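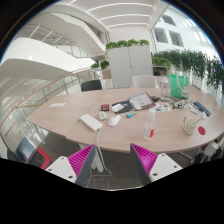 Household and Office Task Demonstrators (casual, paid)

Divlow is looking for people to pick things up and put them down again, a lot, and to do it with care. We're building a learning system that works out how to tidy, sort and pack by studying examples from human hands. To give it those examples we need patient people who are happy to spend a morning moving a mouse, a mug and a set of keys from one end of a table to the other with a hand-held gripper.

If that sounds oddly appealing, please read on! You don't need a technical background. Our current demonstrators include a retired florist, two nursing students and someone who used to tune pianos, and they are all better at this than the engineers.

About the project

The project is called Zedar. It's a two-year effort to teach one system to handle the ordinary clutter that ends up on shared tables: drink bottles, chargers, stationery, bags, the odd lighter. We've finished the first 3065 demonstrations and the early results have us pretty excited. The system can already pick out a pen and lift it cleanly in most of the layouts we've tried. It still gets in a muddle with cables, and with anything flat that sits flush against the tabletop, such as a card or a coaster. Those are the examples we want most in the coming months.

The next target is 2000 new demonstrations on meeting tables and desks, then we move on to kitchens.

What you'd be doing

You hold the gripper in one hand, squeeze to close the two fingers, and do the task the way you'd naturally do it. The camera on the tool records as you go. A typical task card might say "put the mouse beside the folder" or "gather the stickers into one pile". You do it, put the gripper back at the starting point, shuffle the objects, and go again.

Between runs you'll also:

Rearrange the table so no two layouts are the same. We like them messy, the way a table looks halfway through a long meeting.

Mark each run as good, doubtful or spoiled on a tablet. Dropping something doesn't make a run spoiled, by the way. If you drop it and recover, we keep it, and the system learns a fair bit from those.

Write a short note when something was awkward. "Bottle kept tipping when I gripped above the label" is a perfect note.

Swap tasks with your partner every half hour so your wrist gets a change.

You'll work in pairs, one person on the gripper and one on the layout, with a data lead nearby for questions. Most people settle at a comfortable pace by their second shift. We don't pay by the run and we don't publish a leaderboard. Slow, natural movement is worth much more to us than a big tally, and when people rush they start moving in ways they never would at home.

Where and when

Our sessions are at Cenport, on the upper level, in the open area beside the atrium. There are plants, a kitchen you're welcome to use and plenty of daylight. There's a lift from the ground floor, and tables can be raised if you prefer to stand.

Shifts run for 3 hours, either from 9 am or from 1 pm, with a proper paid break in the middle. We ask for at least two shifts a week from September. If you can do more, great. If your timetable changes from one week to the next, tell us and we'll try to work around it.

Who we'd love to hear from

People who are comfortable with repetition and still notice small things. If you're the person who sees that the lid is on crooked, we want you.

Left-handers, please! Nearly all of our demonstrations so far were made with the right hand and it shows in the results.

People with small hands, large hands, stiff hands. The grip has an adjustable strap, and we have a lighter version of the tool for anyone who finds the standard one tiring.

People of any age from 18 up. You need to be allowed to work here, and to be able to read task cards in English. Beyond that we have no formal requirements.

It may not suit you if you have a current wrist or shoulder injury, though do get in touch if you're unsure. Manouchehr Abbasi looks after the layout side and is good at finding a role that doesn't involve holding the gripper.

Pay and practical matters

The position is casual and paid by the hour, at the same rate for both roles. Training is paid, and so is your trial shift. We'll send the current rate with our first reply so you can decide before giving us any more of your time. Super is paid on top. Travel isn't covered, but there's a bike cage and the bus stops outside.

The recordings are used for training and testing the system. They point at the table and your hands, and we don't record sound. If your face ends up in a run, for instance when you lean in to reach something, it's blurred before the run is stored. You can ask for any of your recordings to be deleted, up to the point where a training set is locked, and we'll tell you when that's coming up. The consent form is two pages long and we'll go through it with you at the trial.

How to apply

Send a short message through the Jalali jobs board under "Zedar demonstrator". No cover letter needed. Tell us:

Your name and the best way to reach you

Which shifts you could usually do, morning or afternoon

Whether you're left-handed, right-handed or happy with either

One fiddly job you enjoy. Past answers include untangling necklaces, repotting seedlings and folding fitted sheets (we hired that person on the spot).

Ilse Lindemann reads every message and will write back within the week, whichever way it goes. If we think it's a match, we'll invite you to a trial shift where you'll try both roles and do a set of easy tasks with someone from the team. Bring a drink bottle and wear a top with sleeves that stay out of your way.

We'll keep taking people on until the roster is full. Friends are welcome to apply together and can ask to be paired, but please send separate messages.

Questions before applying can go to Ilse through the same board.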